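Surface pattern and small interiors — Session 3 notes
Curnwood evening course, Interiors Foundation
Tutor: Muireann Ó Briain
Notes typed up by Kirsty Ashby, corrections to me please

Carrying on from last time (scale, repeat, colour weight). Missed the first bit on homework, ask Shona Rewi, she had it written down.

Terrazzo — the real thing

Chips of stone, marble or glass set in a binder, ground flat, polished. Binder used to be lime, then cement, now often resin. Old Venetian floors made from marble workers' offcuts. Chips go right through the layer so you can grind it back again years later. Heavy. Cold underfoot. Expensive to lay in place, cheaper as tile but then you get joints.

Terrazzo look — the printed thing

Wallpaper, vinyl, laminate, fabric, wrapping paper, everything. No depth. The chips are drawn, so the designer decides every edge. Things to look for:
— are the chips angular or rounded off like pebbles
— how much ground shows between them
— is there a second scale inside the first (speckle, dots, veins inside a chip)
— how many colours, and which one is doing the heavy lifting

Usually the darkest one. Black on white jumps forward, the pastels sit back and fill in. Take the black out and the same pattern goes soft, nursery-ish. Muireann covered up the dark chips on the Skudow sample with bits of white paper and it really did look like a differnt product.

Repeat

Every printed pattern repeats. With an irregular fleck you want it hard to find. Trick: squint, find the oddest shape, then look for its twin. If you can find it in under a few seconds the repeat is too short for a big wall. Fine in a cupboard.

Cosimo asked about matching at corners. Answer: with stripes or a trellis you must, with flecks you can get away with a lot, the eye doesn't expect a chip to carry on round. Still start from the middle of the back wall and work out. Cut chips at the edge look like real terrazzo anyway.

Pattern on three sides

Main point of the session so write this down properly. Small space, same pattern left, back and right. Alcoves, shower recesses, larders, display booths, shop windows.

What happens:
1. The near ends of the side walls look bigger in pattern than the back. Same print, only closer. So the space gets a pull inwards.
2. Corners get lost. Busy pattern on both sides of a corner hides the line. A post, trim or bead puts it back.
3. The floor has to calm down. If the floor is a fleck too you lose where wall stops and floor starts.

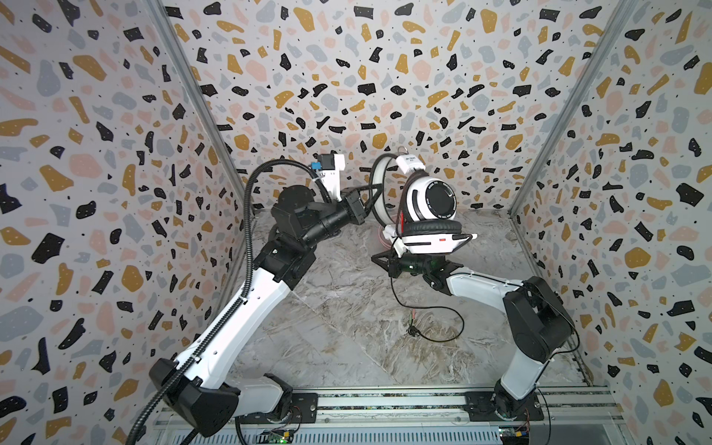

Fig. 4. Terrazzo-style print on all three walls, metal posts at the corners, grey marble-look floor.

Fig. 4, discussion. Palette is black, mustard yellow, pale pink and blue-grey on white. Second scale is there: tiny white dots inside many of the black shapes, so black isn't a flat hole. Floor is veined — white, darker grey, a bit of faint brown — so a stone look next to a stone look, but one is flecks and one is lines. Marama Gilchrist thought two fake stones was one too many. Class split on it. Muireann's view: works as the floor is nearly all grey and the mustard has nothing to fight with down there. Corner posts do the job in point 2, your eye goes straight down them to the back of the floor.

Possible changes we talked about: plain side walls, pattern on back only. Or pull the blue-grey out for the floor. Or leave it alone.

Costing exercise

Sample brief is the café counter recess at Irnbridge. Total budget 2,305 pounds, fitting included. Quote from Manríquez for the printed panels is per panel, sheet is in the shared folder. Allow for waste on top, more if you insist on matching the pattern. Don't forget trims, adhesive, and somebody's time. People always forget trims.

For next time

— One pattern you drew or cut yourself, irregular fleck, 50 cm square, 3 colours plus the ground. Cut paper is fine and probaly quicker than paint.
— Make 2 versions, one with black or a very dark colour and one without.
— Fold card into a three-sided box, line it, look in from the front and then from above. Bring the box, flat is ok if you're on the bus.
— Find one floor sample to go with it. Be ready to say why.

Reading: handout on repeats (half drop, brick, toss). Toss layout is the one that matters for flecks, skim the rest.

Room changes in October, details to follow by email.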